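Notebook, March, 2 pm

Parish hall seating, new temple at Reltley. Houshang's count for the dedication is 309, the hall holds 50 fewer. Overflow to the chapel.
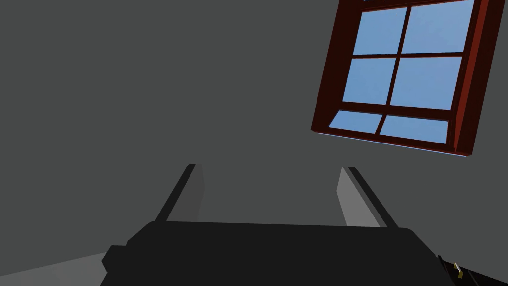 Window, six panes, grey wall.

Venla rang Toivonen re pew fabric - colour still not confirmed. Ask again before the choir rehearsal. 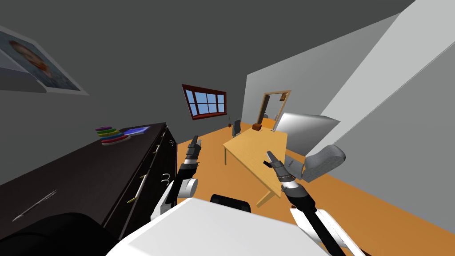
Hymn books

42 short. Berwyn has 2 boxes at Grerumik, spines worn but usable.

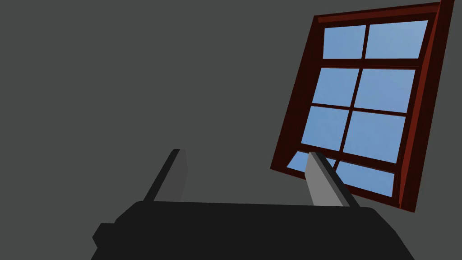 Large-print ones stay by the door, and Damian will label them.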